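Ticket: Hand stalls at basket rim during laundry load task
Opened by: Leonora Tagle
Opened: September 22, 2019
Project: Lumbao
Status: Open, workaround in place

Hi all, me again, sorry for the weekend ticket. The laundry task on Lumbao keeps dying at the same step and I'd like a second pair of eyes on it before I start taking the hand apart.

What happens: the arm goes to the basket on top of the washer, the hand comes in over the rim, the fingers start to close, and then the whole thing just stops. No bang, no jerk, it simply sits there. After 90 seconds the task controller gives up and I get this:

GRASP_TIMEOUT hand=R state=CLOSING
finger 2 position error over limit
arm hold, waiting for operator

The arm holds its pose like it's supposed to, so nothing has been dropped and nobody has been bumped. But it won't back out by itself either, and if I hit resume it tries to close again from exactly the same spot (of course it does!) and we go around one more time.

Setup is the usual one. Washer door open, white basket on top, one teal piece and a pile of black stuff in it. Semosik is doing the planning, and the hand is on the Druvholm firmware we moved to in April.
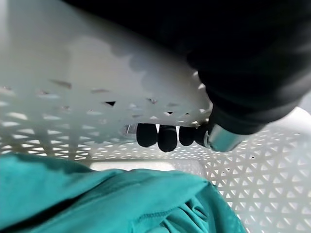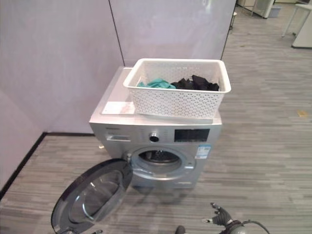

Things I've tried so far, in the order I tried them:

Restarted the hand controller. Ran fine for two picks, then same fault.

Re-homed the fingers with the arm parked well away from everything. They all open and close smoothly in free air, no position error at all, so I really don't think it's a bad motor or a cable.

Slid the basket a bit and re-ran the basket detection. It finds the basket every time. What I don't love is the rim height it comes back with, it wanders from one run to the next even when I haven't touched anything. My guess is the holes in the plastic are confusing the depth data — I can't prove that yet, but the point cloud of the side walls looks like a cheese grater.

Swapped the order so it goes for the black clothes first. Failed anyway, a little later in the motion.

Raised the approach height by 36 mm. Now this one helped! It got through the full load with no timeout, twice in a row. The catch is that the fingers only get the top folds of the fabric, so it's slow and it takes a lot of extra picks to empty the basket. I'm leaving it like that for now so the Prurau folks can keep running their part of the test.

So my theory is that the planner thinks the rim is lower than it is, a finger touches plastic on the way in, and the firmware reads that as "still closing" when it should be reporting a contact. The old firmware used to throw a contact fault and retreat, I'm pretty sure. Could somebody check if that got changed or if there's a setting I missed?

The part that bugs me more is the resume button. If a finger is hung up on something, resume shouldn't squeeze again from the same place. I'd like it to open the hand and lift clear first, every time. Until that's in, please don't press resume on this task. Use the stop, jog the arm straight up with the pendant, and keep your own hands out of the basket while the arm is in hold. It's still powered even though it looks asleep.

Logs from the failed runs are in the shared folder under Lumbao, hand, rim stall. The finger 2 current trace is the one worth opening first — it climbs, goes flat and stays flat until the timeout.

I'll try a solid-sided basket next if I can find one the same size, and add the results here.

Leonora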